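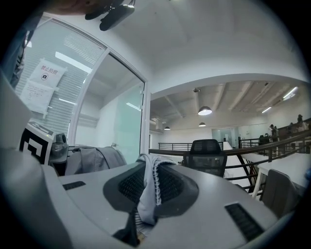 4.2 Creasing and the decision to iron

Diary entries came from 302 households in Jorosberg, Larnden and Pristgate. Each household kept a laundry diary for 13 weeks, and the entries cover 3,219 garments. For each garment, the person doing the wash noted the fabric, how it was dried, and whether it was ironed, steamed or put away as it was.

Drying method had a stronger link to ironing than fabric did. Shirts dried on a hanger were ironed less often than shirts dried on a rack, and this held in all 3 towns. Households in Larnden, where most of the apartments in our sample had no outdoor line, used racks more than the others and also ironed more.

Respondents did not treat all creases alike. Creases at the collar and front placket were the usual reason given for ironing. Bunching and creasing around the shoulders, as on the button-up shirt in Figure 3, was often left alone on the grounds that it comes back with wear.

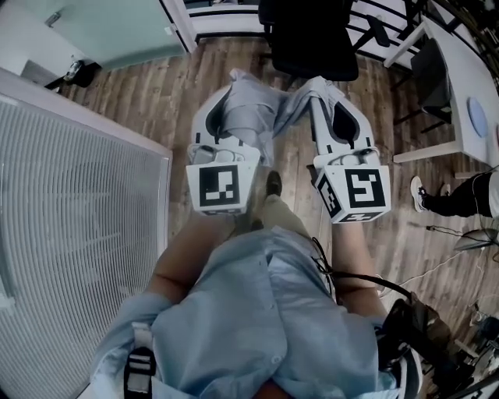

Trousers followed a different pattern. Khakis were mostly folded along the seam while damp and not ironed at all, except before work events. The Derkach scale, which gives each garment a single crease score, would miss this difference between garment types. We therefore scored the upper body, sleeves and legs separately and report the three scores side by side in Section 4.3. Table linens and towels were left out of the scoring.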